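The table that stayed

The owner of the reading room at Trakstead is talking before I have my coat off. "Feel that," she says, and puts my hand flat on the wood. "Go on, properly!"

She bought the table in September from a closing-down sale in Purnell, for 89 pounds, and has been telling people about it ever since. It took 4 of them to get it up the stairs, with one very tense moment on the landing. "I wanted something people could put a drink on without looking round for permission," she says. "My gran's table had a cloth, then a plastic cover, then another cloth. I was grown up before I saw the wood."

So there are no coasters. I ask about rings and she laughs. "Let them come! I'd sooner have a mark than a room full of people holding their cups in their laps."

What she loves most is the knots. She has a favourite, which she always sits beside when she does the accounts, and she swears the grain looks different on a bright morning. "My brother wanted to sand it all back and paint it grey. We didn't speak for a weekend."

The room opens 4 evenings a week, and people bring their own drinks, mostly cans from the shop on Bristico Lane. She'd like a second table one day, if she can find one with as much going on in it. "Same sort of colour," she says, "that honey colour. I'm not fussy about the legs." 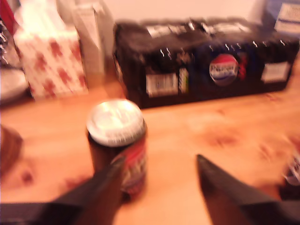
A can on the honey-coloured tabletop, knots and all.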